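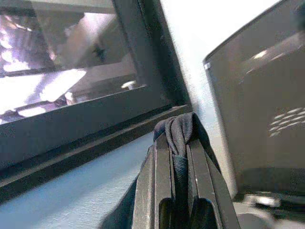 Thursday, January 13, 2005
By the Skakineck Touring Studies Group

3.2 Length of stay and overflow pitching at the winter sites

The two sites differ in how they handle arrivals without a booking. Hulby closes its gate when the last marked pitch is taken and sends later arrivals to the lay-by on the Butberg road. Butberg has no marked pitches in winter and fills from the wash block outwards, so that the distance between units falls as the evening goes on. Any comparison of occupancy must allow for this. We treat Hulby as having a fixed capacity of 45 units and Butberg as having a capacity that depends on the mix of motorhomes and towed caravans, a towed caravan with its awning up being counted as one and a half units.

Booking slips were drawn from the warden's box at each site, 100 from each, giving 200 in all. A slip was kept if it showed the arrival date, the departure date and the type of unit. Where the departure date had been changed by hand, the later entry was used. Slips for seasonal pitches were left out, as the owners pay by the quarter and the dates on the slip do not show nights slept on site.

Dates and unit types were typed into a spreadsheet at Skakineck and read back aloud against the slips by a second person. Nights were then worked out from the dates by formula - the wardens' own totals were not used, since Hulby counts the day of departure and Butberg does not.
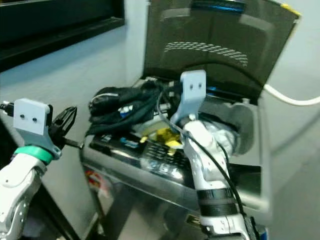

Figure 3. Silver laptop, open, with a white cable behind the screen.

Stays at Hulby were mostly short and fell at weekends. Stays at Butberg were longer and less tied to the day of the week, and motorhomes left earlier in the morning than towed caravans at both sites. The Bozkurt method, which assigns each unit to a touring or a resting stay by whether it moves off the pitch during the visit, could be applied only at Butberg. Hulby does not record movements in and out between arrival and departure.

Overflow was harder to measure. Units turned away at Hulby leave no slip, and the warden's diary notes them only when the lay-by itself is full. We therefore report overflow as present or absent for each night and make no estimate of its size. Nights with a diary entry fell almost entirely in February, when the site at Butberg was open but its lower field was too soft for the heavier motorhomes.

Two limits apply to what follows. Slips filled in after dark are more often missing the unit type, so late arrivals are under-represented. Price was also not held constant: Butberg includes electric hook-up in its nightly charge, while Hulby reads a meter at departure - a difference that may by itself favour longer stays at Butberg in cold weather.

This site uses cookies to remember your settings. By continuing to browse you accept their use. Close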